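Utensil caddies and chopsticks: common questions
Reading time: 2 min

Which compartment is for chopsticks?
The tall one. Chopsticks stand upright with the thin tips uppermost. The lower compartment is intended for spoons and short tools.

Will long chopsticks tip the caddy over?
The Brirwood caddy is rated for utensils up to 420 mm. Above 249 mm, place them against the back wall and keep something heavier in the lower section.

How should I sort a mixed set?
Lay everything flat on the table and match by length first, then by thickness. Check each stick for bending by rolling it on a hard surface. A curved stick can still be used for stirring but will not pair well at the table. 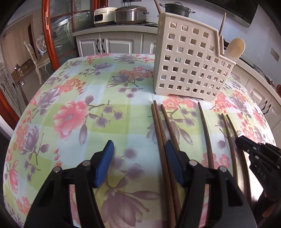
Brown chopsticks laid out on a floral cloth in front of a perforated caddy.

Can wooden utensils go in while damp?
Dry them with a towel first. The holes in the walls let air through, but the base of the Prodier model holds water if it is overfilled.

How often should the caddy be washed?
Weekly, in warm water with washing-up liquid. Use a small brush for the holes.

Can it stand next to a rice cooker?
Yes, provided it is clear of the steam vent. Leave a gap of 164 mm.

When should wooden chopsticks be replaced?
When the tips are rough, split or discoloured. With daily use, Pelkonen suggests 18 months at most.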